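Home | Film Nights | Screens & Sound | Around the House | Search

This site uses cookies. OK

Projector at home, cheap and cheerful

I've run a film night every month since May last year, and you really don't need a fancy screen! Start with the throw – mine needs 246 cm.
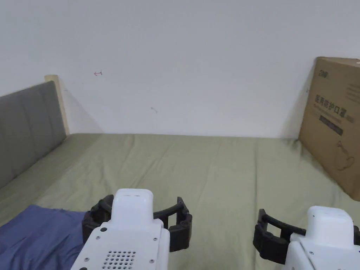
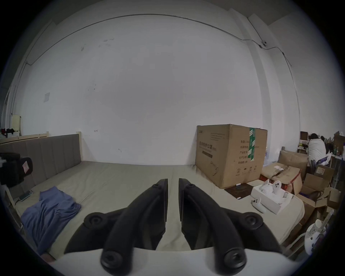
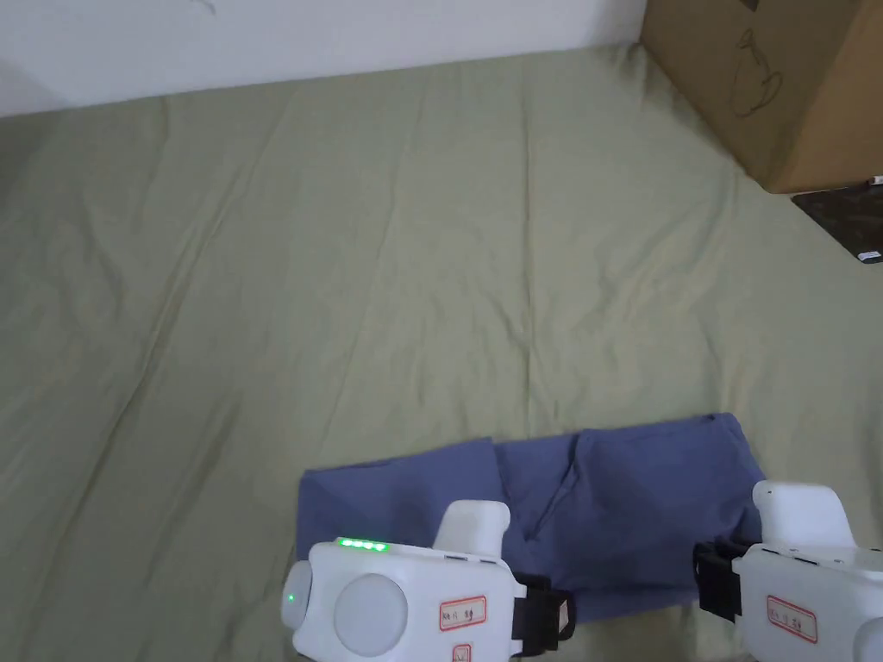
Subtitles are my big bugbear, so sit in the back row and check them before anyone arrives. Plain white wall is lovely to project on, though I'd still wipe off any scuffs first – a tiny dark speck like the one in the first photo will land on some poor actor's nose.

Contact Meenakshi Saxena | © Colach | Back to top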